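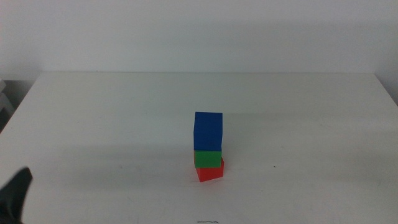
Flags at half-staff: does a mourning order override a national holiday?
Community Help > Public Ceremony and Protocol

Posted by Kosmas Politis, Wednesday

I handle facilities for the town of Carnham. After the quarry accident at Clamholm, the governor's office ordered flags on public buildings lowered for six days. The fifth day is a national holiday, and our own rule book says flags must fly at full staff on national holidays. The order does not mention the holiday at all. Which one controls? We also have one pole at the Zostus bus depot that is on leased land, and I can't tell whether the order covers it.

ejigu_clerk

The order controls unless it carves out the holiday. A town rule book is normally a default schedule and gives way to a specific order from a higher office for the period stated. Check two things first:

Look at the source of your full-staff rule. If it only repeats a state statute, the conflict is between the statute and the order, and your town attorney should read both. If the town council adopted it as its own policy, follow the order.

Look for a second notice. Offices often send a short amendment when a mourning period runs into a holiday. Ours came in June one year as a one-line email and three departments missed it.

On the mechanics: raise the flag to the top each morning, hold it there briefly, then lower it to the halfway point. At sunset, raise it to the top again before bringing it down. If the town flag shares the pole, it goes below and comes down with the national flag.

For the depot, read the lease. Our policy (section 217) treats a pole as public if the town owns the flag and pays for its upkeep, whoever owns the land. Yours may be worded differently.

harborline913

Just lower them. We have 20 poles and never had a complaint.

tmw_records

Agree with the first reply on the order. One addition: write down who you called, the time, and what they told you, and keep it with the order. When our council was asked about a similar case the following year, the only record was a calendar entry reading "flags."

Any wreath-laying or moment of silence on the holiday is a separate matter. The flag order does not cancel the program. Ask the governor's scheduling desk whether they want music omitted, and get the reply in writing.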